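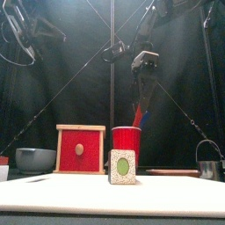

Über uns

Grelevach erhebt Trainingsdaten für lernende Manipulationssysteme. Wir planen Aufgaben, bauen die Arbeitsplätze dafür auf, führen die Demonstrationen durch und liefern geprüfte Datensätze an Forschungsabteilungen und Hersteller. Eigene Roboter verkaufen wir nicht, eigene Modelle trainieren wir nur zur Kontrolle der Daten.

Arbeitsweise

Eine Demonstration ist bei uns die vollständige Ausführung einer Aufgabe durch eine Bedienperson, die die Arme fernsteuert. Aufgezeichnet werden Gelenkstellungen, Greiferöffnung, Steuerbefehle und sämtliche Kamerabilder mit gemeinsamem Zeitstempel. Pro Aufgabe nehmen wir in der Regel 200 gültige Demonstrationen auf. Abgebrochene Durchläufe werden nicht gelöscht. Sie erhalten eine eigene Kennung und können auf Wunsch mitgeliefert werden, was für Kunden mit Interesse an Fehlererkennung üblich geworden ist.

Die meisten Aufgaben arbeiten mit Haushaltsgegenständen: Becher, Stifte, Schüsseln, kleine Holzkästen, Eimer mit Drahtbügel. Vor jeder Serie legt ein Variationsplan fest, welche Gegenstände auf der Arbeitsfläche stehen, in welchem Bereich ihre Position schwanken darf und was davon zur Aufgabe gehört. Die übrigen Objekte dienen als Ablenkung und werden im Datensatz als solche geführt. Beleuchtung und Hintergrund bleiben innerhalb einer Serie konstant, sofern der Auftrag nichts anderes vorsieht.

Qualitätsprüfung

Jede Aufnahme durchläuft zunächst eine automatische Prüfung auf Bildausfälle, Zeitversatz und Sprünge in den Gelenkdaten. Danach sichtet eine zweite Person das Material und vergibt Anfang und Ende der Teilschritte. Wer eine Serie aufgenommen hat, sichtet sie nicht selbst. Strittige Fälle gehen an die Projektleitung und werden im Prüfprotokoll mit Begründung vermerkt. Das Protokoll ist Bestandteil der Lieferung.

Vor der Übergabe trainieren wir auf einem Teil der Daten ein kleines Referenzmodell. Das Ergebnis ist keine Leistungszusage. Es zeigt, ob die Aufzeichnung in sich konsistent und technisch lesbar ist.

Standorte und Ausstattung

Am Hauptstandort betreiben wir 9 Aufnahmeplätze, jeweils abgeschirmt gegen Fremdlicht. Zweiarmige und einarmige Plätze lassen sich mit demselben Steuerstand bedienen. Die Steuer- und Aufzeichnungssoftware Trorov ist eine Eigenentwicklung und wird ausschließlich intern eingesetzt. Die Kalibrierung der Kameras erfolgt täglich vor 8 Uhr, außerdem nach jedem Greiferwechsel.

Die Außenstelle Edmont übernimmt die Sichtung und die Archivierung. Rohdaten werden dort 27 Monate vorgehalten, danach nach Absprache gelöscht oder übergeben.

Team

Nivaldo Moura: Geschäftsführung, Kundenprojekte
Tuva Rustad: Leitung Datenerhebung, Schulung der Bedienpersonen
Vichien Klinhom: Mechanik, Greifer, Kalibrierung
Thierry Texier: Software und Datenformate
Pascal Fleury: Qualitätsprüfung, Außenstelle Edmont

Hinzu kommen 13 Bedienpersonen in Teilzeit. Neue Kolleginnen und Kollegen üben zunächst an einem Platz ohne Aufzeichnung und werden von Tuva Rustad freigegeben. Eine technische Vorbildung ist nicht erforderlich, eine ruhige Hand und Geduld bei Wiederholungen schon.

Anfragen

Für ein Angebot benötigen wir eine Aufgabenbeschreibung, den gewünschten Umfang, das Zielformat und Angaben zum eingesetzten Arm. Eigene Objekte können zugesandt werden. Besichtigungen sind nach Anmeldung möglich, im Juli nur vormittags.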